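The Place for the Mug

When my father gave me his mug, he wrapped it in two pairs of socks and put it at the bottom of my suitcase. I found it only in Starudow, after a long day on three different trains. It was dark, with a mountain printed on the front in white, and it smelled of socks and a little of tea.

I took it to work the next morning. I was new, I did not know anyone, and I thought that a person with her own mug looks like a person who will stay. We had one long white table in room 47, and I put the mug there while I searched for a place to hang my coat. When I returned, I had two colleagues and a meeting, and I forgot it until evening. 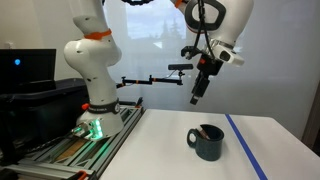

The mug on the long table, first winter in Starudow.

In the evening I wanted to take it home, but I did not. It stood so well there. At home I had a small kitchen with a yellow lamp, and four glasses which belonged to the landlady. I said to myself that the mug had more company where it was.

After some days I saw that there was blue tape on the table, two lines which met in a corner. The mug was inside the corner. Maybe the tape was there before and I did not notice it. Maybe not. I did not ask, because I was afraid the answer would be something practical.

I started to pay attention. If I moved the mug to my desk at noon, I brought it back before I left. I always put it inside the lines. Once I was already at the bus stop when I remembered that it was in the sink. I went back up all the stairs, washed it, dried it with my scarf and set it down on the table. Then I waited 47 minutes for the next bus, and I was not angry.

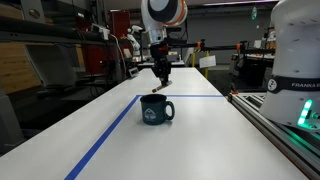
Where did the mug come from?

My father bought it at Szilágyi, a shop for hikers near the station in Hevbridge, in the year when he walked up Fletham for the first time.

Fletham is 1,202 meters high. My father told this number to everybody, also to people who did not ask, for example to the dentist. He did not drink from the mug at the top, as I believed when I was a child. He bought it afterward, on the way home, when his knees hurt and it was raining and the shop was the nearest door. There were around 400 mugs on the shelf, he said, all the same, and he took a very long time to choose.

I called him in December and told him that his mug had now its own land, with a border of blue tape. He was silent for a moment.

"Do they put things in it?" he asked.

I said that sometimes they did. A mug on a shared table is like an open hand, people put in it what they carry. A pen, a spoon. One time an orange marker, the kind for whiteboards.

"Good," he said. "An empty one gets moved to the cupboard."

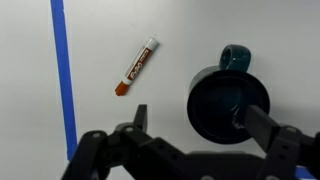

Words by Ilze Marwick
Fiction contributor

That week the marker was out of the mug and lay by itself on the white surface. EXPO, it said on the side. I picked it up and tried it on the corner of an old envelope. It wrote very well. I drew a mountain, not a good one, and under the mountain I wrote 1,202. I put the envelope in my bag to send it to my father, and I put the marker back on the table where I had found it.

He did not answer my letter, because he does not like to write. But when I came to visit him in spring, the envelope was on the kitchen wall, next to the calendar from the pharmacy. It was fixed at each corner with tape. The tape was blue. I asked where he had bought it, and he told me the name of the store and the price, and that it was too expensive for what it was.

We drank our tea from the ordinary cups. He had bought himself no new mug. On the shelf where the old one had stood all my life there was still a space, and the cups on both sides of it kept their distance.
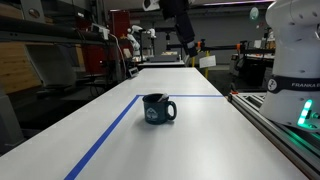

One reader wrote to us that she has kept such a space on her own shelf since her daughter moved to another city, and that she dusts it together with the cups. She also asked if the father ever went up Fletham a second time. He did, with better shoes, and he bought nothing on the way home.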